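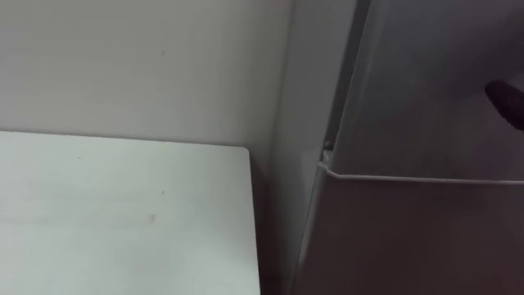
Workshop > Build Notes > Reviews > Votix gripper kit

So I finally caved and bought the Votix two-finger gripper kit, after swearing all spring I'd print my own. It was 581 dollars with shipping, which hurt! Antonina Holovko let me bolt it to the arm she and I have been building at Moulin (our shared workshop, second floor, bring your own coffee), and I've had it going most evenings through August. I wanted something that could open a door by the edge and hold on. That's the whole dream, really.

Putting it together took me one long evening. The booklet says 40 minutes and I don't know who they timed. The screws come in little paper packets and two of the packets are labeled the same, so I had the long ones in the wrong place and had to back everything out. Once I sorted that, the fingers lined up on the first try and the play in the joint was tiny, way better than the Imano set I had before (that one rattled like a spoon drawer).

What I love is the fingertips. They're rounded, they've got some give, and they don't leave marks on paint. For pulling at a thin lip on a door, that matters more than raw grip strength. I ran ten pulls in a row on my first good night and it got the door open on seven of them. The other three it slid off sideways, and I think that's mostly me, I had the approach angle too steep. I dropped the wrist a bit and it got a lot happier.

What I don't love is the cable! It comes out of the back of the palm at a right angle and it snags on everything, and the clip they give you popped off the second day. I used a zip tie and a scrap of felt. Also the software wants to re-zero the fingers every time you power up, and you have to stand there while it opens and closes, opens and closes. Antonina wrote a little script that skips it if you parked the fingers properly last time, so ask around on the Votix forum, somebody has probably posted the same thing.

I looked at the Aka one too. It's cheaper and the cable is routed better, but the tips are hard plastic and you can't swap them, so for doors I'd skip it. If all you're doing is picking up blocks, sure, save the money.

Would I buy it again? Yeah, I would, with a bag of zip ties in the same order. Next up for me is the spare pads, they're 10 dollars a pair and I've ordered two pairs in the softer grade. I'll update this when they've had a few weeks on the arm.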